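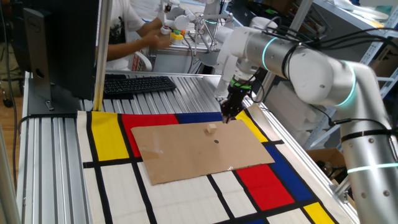 The Long Road to a Clean Kitchen
Robots are getting good at small things. How soon will they get to the dishes?
Jul 21, 2026

I have a drawer in my kitchen that I think of whenever somebody tells me the home robot is nearly here. It's the one under the toaster. It holds rubber bands, birthday candles, a tape measure, takeout chopsticks, a garlic press and the lids of containers I no longer own. To find the tape measure you have to push six things aside, lift the garlic press without dragging a rubber band along with it, and then get the drawer shut again, and that last step takes a little hip.

I can do this while talking on the phone. So can my niece, who is seven. A machine that could do it reliably, in my drawer and then in yours, would be one of the most impressive things anyone has ever built.

I've spent a good part of the spring and summer visiting people who are trying, and I came home more excited than when I left (I left pretty excited). I also came home and did my own dishes.

Start with the good news, from a shop floor. Ó Flaithearta makes wooden toys and nursery furniture in a long brick building that smells of beeswax and sawdust. In March the company put an arm on its sorting bench, where turned pegs come out of a tumbler in a heap and have to be laid in trays, all facing the same way. The job is dull, it's hard on the wrists, and people used to trade shifts to get out of it.

The arm is slower than a practiced person. I stood beside it with a paper cup of coffee and could have beaten it easily for the first few trays. But it was still going when my coffee was gone, and it was going when I came back from lunch, and the pegs it had laid down were straight. When two pegs were tangled it nudged them, looked again, and took the top one. I caught myself saying "nice" out loud. The bench lead, who had clearly heard visitors do this before, said everybody does.

What she wanted to talk about was the nudge. The old machine in that corner had been a vibrating chute, and when pegs jammed in the chute somebody had to come over with a dowel. The new one gets itself out of small trouble. It still needs a person for big trouble, like the afternoon a batch came through with more wax than usual and every peg slid out of its fingers. A worker wiped the fingers down, put on a rougher pair of pads, and work went on.

So that's one real chore, done by a machine on an ordinary day, for money. There are more of these than you'd guess. They tend to share a few features: one bench, one kind of object, good light, and a person within shouting distance.
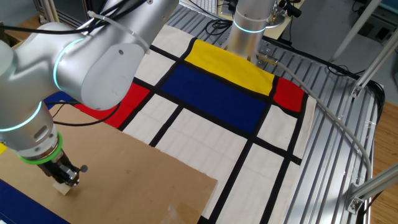
Household work is harder mostly because of everything that touches everything else. A chore is a long string of tiny contacts, and each one has to go right before the next can start. Look at how much is going on even in a very small job: a gripper has its fingers closed on a small beige piece just above a sheet of cardboard, the cardboard overlaps a cloth with soft wrinkles in it, and near the edge of the sheet is a strip of tape that has wrinkled too. A person wouldn't register any of that. To a machine, a fold in the cloth can mean a surface that sits a hair higher than expected, and a hair is plenty when you're setting down something flat. Now swap in a dinner plate with a smear of egg on it, and a rack that's already half full.

The people I met talk about contact the way bakers talk about dough. They'll describe the instant when a fingertip meets a block as if it had a flavor. A very old approach was to measure the whole world so well that the arm could move through it blind. A newer one, and the one that has everybody staying late, is to show the arm a task over and over and let it work out for itself what matters. Somebody guides the arm by hand or with a controller, the machine records what it saw and how it moved, and after enough rounds it starts to handle cases it was never shown.

How many rounds is enough? At Joreo, a small company working on kitchen tasks in Sandgate, the answer for loading cups into a rack was 2,000. That's cups only, in one rack. It sounds like a lot, and your arm would feel it by the end, but the second task went faster. For bowls they needed 1,000, and the engineer who told me so was grinning, and I understood why. If every new chore cost as much as the last, you'd never get through a house. If each one makes the next a little cheaper, you might.

I got to try guiding the Joreo arm myself. It's a humbling quarter of an hour! You think you know how you pick up a cup. Then you have to do it through two metal fingers and find out that you usually tip the cup a bit first, roll it against your palm, and catch the handle with a knuckle you've never once thought about. My first cup went in upside down. My second went in fine, and I felt like I'd landed a plane.

The harder part was watching the machine do it afterward from somebody else's lessons (mine were thrown out, very politely). It reached for a cup, closed too early, opened, shifted left, and closed again. Then it put the cup exactly where it should be. There was a wobble in the middle of the move that looked so much like a person changing their mind that I laughed.

Laundry is where I expected disappointment, and I got some. Flutidora has been working on folding for 18 months. Its setup is a pair of arms over a wide padded table, and on towels it's lovely to watch: the two grippers find the corners, lift, shake once, and lay the towel down in thirds. A stack of bath towels came out neater than anything in my linen closet. T-shirts go well if they arrive right side out. Then I handed over the fitted sheet I had brought from home in a tote bag, which I thought was a very funny thing to do, and which I gather many guests think is very funny.

The arms hunted for a corner, found elastic, followed it, and found more elastic. After a few passes they set the sheet down in a soft lump and stopped. I'd like to report that I then folded it properly to show how it's done, but my own lump was only slightly flatter.

What impressed me was the stopping. A few years ago a machine in that position would have kept pulling until something tore, or stood there with its arms up until a person hit the button. Knowing when you're stuck is a skill, and for a machine that's going to live in a home it may matter more than speed. I can put up with a slow helper. I can't put up with one that drops a casserole dish and carries on with the spoons.

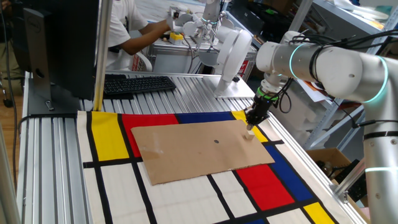

So can you buy a machine that does the housework?

You can buy machines that do pieces of it. Floors are covered well enough, lawns too, and dishwashers and washing machines have been quietly doing the heavy lifting for decades. A general helper that picks things up, wipes things down and puts things away is still something you visit in a workshop, with an engineer standing next to it.

The gap between those two is what I kept asking about, and the answers were more interesting than dates. Several people told me to stop thinking about chores by name. "Do the dishes" is a human label for a bundle of jobs that have almost nothing in common from a gripper's point of view. Clearing a table is about reaching around things. Scraping is about force. Loading is a puzzle. Washing a knife by hand is something else entirely, and no one I met was in a hurry to try it with a guest in the room.

Cut up that way, the picture gets brighter. Loading is coming along. Wiping a flat counter is close, and at Joreo I saw it done well around a fruit bowl. Emptying the dishwasher is ahead of filling it, because clean dry things are easier to hold and the cupboard doesn't change much from one day to the next. Picking toys up off a rug is about where emptying the dishwasher was when these teams started.

Price came up less often than I expected, and failure came up a lot. An arm that gets a peg wrong at Ó Flaithearta costs the company one peg. An arm that gets it wrong at home might cost you your grandmother's gravy boat. The Joreo team runs what it calls the breakfast test: set the table, clear it, load the rack, wipe down, with no one stepping in. The goal is to get through the whole thing on 3 mornings in a row. So far they've managed two, and the third ended with a teaspoon in the sink drain. There's a drawing of the teaspoon taped above the bench now.

I asked the bench lead back at the toy shop whether she'd want one at home. She thought about it longer than anyone else had. She said she'd take one tomorrow for socks, only matching them, and she wouldn't care if it ran all night. Then she asked whether the kitchen people had gotten anywhere with pots that have something burned on the bottom.

They haven't. I checked with them again before this went to press, and they're on to saucers.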